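Fulterby Heated Airer — Set-Up, Section 2
Loading and first run

Read section 1 first if you havent. Feet on, wings locked, plug still out of the wall.

1. Stand the airer on a flat floor. Not carpet if you can help it.
2. Open both wings til they click. No click, no load.
3. Plug straight into the wall. No extension cords, no power strips.
4. Switch on, low setting, leave it empty for one full cycle. Slight smell on the first run is normal. Window open.
5. Switch off, let the bars cool, then load.

Caution: never drape anything over the control box. Wool, silk, anything with a rubber print — low setting only.

Before hanging: everything gets shaken out and laid flat first. A garment that goes up in a crumpled heap dries in a crumpled heap, and the thick folds stay damp. Tabletop is fine for this. Smooth from the middle outward, then fold once over the bar. 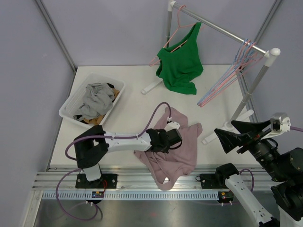

Bjartur Toft wrote in from Noltville that smoothing by hand did nothing for his linen shirts, and that a quick shake by the collar and again by the hem worked better. Fair point. Linen and heavy cotton — shake, then smooth. Knits, smooth only, dont shake, they stretch.

6. Leave a bar free between heavy items.
7. Turn everything once, halfway thru the cycle.
8. Timer runs out, heat stops. Bars stay warm a while so keep kids and pets off.

Note: the Kistow cover (part 699, sold seperately) goes on after loading, never before. Leave the bottom open.

Note: if the light blinks, unplug, wait, plug back in. Still blinking — see fault list, section 4.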